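Le kit Jamunari à deux bras : mes notes après quelques semaines

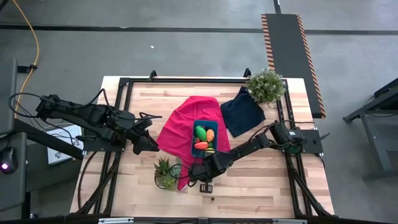

Club Hirnorura — section robotique et automatismes

22 août 2022

J'avais promis un compte rendu du kit Jamunari aux lecteurs qui m'ont écrit au printemps. Je m'excuse d'avance pour mon français, que j'ai appris assez tard, et je remercie Þórarinn Nørgaard d'avoir relu la partie technique.

Le kit est vendu par la maison Jorus en deux versions. La première contient un seul bras. La seconde, que nous avons achetée, contient deux bras, leurs plaques de fixation, les câbles et une licence du logiciel Baldursdóttir pour la commande. Nous avons payé 956 euros, port compris, avec la remise pour les clubs. La table n'est pas fournie. La nôtre est un plateau en bois lamellé assez clair, et les bras sont fixés face à face, un de chaque côté, de manière que les deux pinces se dirigent vers le milieu.

Le montage nous a pris 19 heures, réparties sur plusieurs soirées. C'est plus long que ce que promet la notice. La mécanique va vite : les articulations arrivent déjà assemblées et les vis sont de bonne qualité. Ce sont les câbles qui m'ont fatigué. Ils sont noirs, minces, et un peu trop longs à mon goût ; ils font de grandes boucles autour des bras et il faut réfléchir à leur passage avant de serrer quoi que ce soit. J'ai d'abord attaché le câble du bras gauche trop court, et le coude tirait dessus dès qu'on le dépliait. J'ai tout recommencé. Si vous montez ce kit, laissez du jeu au niveau du coude et faites bouger chaque axe à la main, hors tension, jusqu'à ses deux limites.

Pour les essais, nous prenons des objets ordinaires : un bac bleu canard avec des légumes en jouet, des morceaux de tissu, des plantes en pot. Les légumes sont un bon exercice, parce qu'ils sont ronds ou allongés et qu'ils se couchent les uns sur les autres dans le bac. Le grand tissu rose est nettement plus difficile. Une pince rigide attrape bien un pli quand le pli est déjà formé, mais sur une partie plate elle glisse. Avec deux bras on peut tenir d'un côté et tirer de l'autre, et c'est pour moi la vraie raison de choisir la version double.

Le logiciel mérite un paragraphe séparé. L'installation est simple et la documentation existe en français, ce que j'apprécie, même si la traduction est parfois étrange (le mot « poignet » y devient « manchette »). On peut enregistrer jusqu'à 20 positions par bras et les enchaîner. Au-delà, il faut passer par les scripts. Ce que je regrette, c'est l'absence d'une vraie gestion des collisions entre les deux bras. Chacun connaît ses propres limites et ignore complètement l'autre. Nous avons donc défini une règle : un seul bras à la fois au-dessus du bac pendant les premiers essais, et une vitesse réduite tant que l'enchaînement n'est pas vérifié.

J'ai aussi écrit à Jorus pour une question sur l'étalonnage. Réponse après 8 jours, polie et précise, mais huit jours sans pouvoir avancer, c'est long pour un club qui se réunit le soir.

Est-ce que je le recommande ? Oui pour un groupe qui possède déjà une table solide et quelqu'un qui n'a pas peur des scripts. Pour une personne seule qui débute, je prendrais la version à un bras — elle suffit largement pour apprendre à prendre et à poser.

En septembre nous essaierons le pliage du tissu avec les deux pinces en même temps. Þórarinn prépare un script pour partager l'espace entre les bras, et je le mettrai en ligne s'il est d'accord. Les questions sont bienvenues dans les commentaires, je réponds lentement mais je réponds.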